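Sorting out the toolbox

January 24, 2026

I have had the same green toolbox for 16 years and until this month I had never emptied it completely. Things went in and the lid was pushed down on top of them. When the lid stopped closing I put a brick on it, and that worked for longer than it should have.

What made me deal with it was a kitchen cupboard door. One hinge had come loose and I needed a small crosshead screwdriver. I knew I owned 2 of them. I spent most of an evening looking, gave up, and tightened the screw with the tip of a vegetable knife, which slipped and marked the door. The next morning I laid newspaper on the floor of the back bedroom and tipped the whole lot out.

Most of it was rubbish. There were wall plugs with no screws to go with them, dried-up tubes of glue, Allen keys from flat-pack furniture we gave away years ago, and a bag of brackets from the Fudar shelves that fell down in the old flat. I kept the brackets for a while on the grounds that they were good metal, then remembered why the shelves had fallen down and threw them out as well.

The screws I weighed on the kitchen scales out of curiosity. They came to 573 grams. I sorted them into jam jars by length, which took an afternoon and was quite a pleasant way to spend it with the radio on. They live on the shelf above the washing machine now and are not going back in the box.

My rule for what stayed was that I had to have used it in the last year, or be able to say what job I would use it for. The tape measure passed. So did the adjustable spanner, although it is stiff. The hammer was too long to lie flat and had been the main reason the lid wouldn't shut, so it has a nail of its own in the cupboard under the stairs.

The box itself only needed a wipe. I used washing-up liquid and an old toothbrush for the corners, where there was a layer of sawdust and grease that had set fairly hard. I left it open overnight before putting anything back.
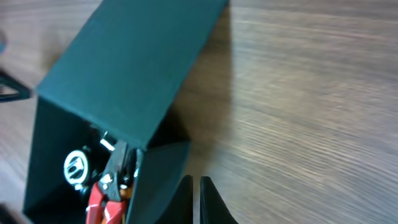
Rutkowska left a comment under my October post about the shed to say that sorting tools by type is a mistake and they ought to be sorted by job: everything for hanging pictures in one bag, everything for the bikes in another, even if it means owning two of the same thing. She has done it that way since she moved house and says she never has to hunt for anything.

I did think about it. For the bikes I can see the sense, and I have put the tyre levers and the patches in a pouch that hangs by the back door. For the rest I don't do enough of any one job to make it worth buying things twice. If I had a proper workshop I might feel differently.

The red-handled tool stayed in the box. It gets used on all sorts, indoors and out, and the colour makes it easy to find.

I still want a decent set of screwdrivers. I looked at a Murnari set and a Grekuta one — the Grekuta has the more comfortable handles but comes in a big plastic case that I would have nowhere to put. I will probably buy 3 loose ones in the sizes I use and leave it at that. The small crosshead ones did turn up, by the way. They were in the drawer with the takeaway menus.

The mark on the cupboard door is still there. I have bought a wax stick in what I hope is the right shade and will try it at the weekend.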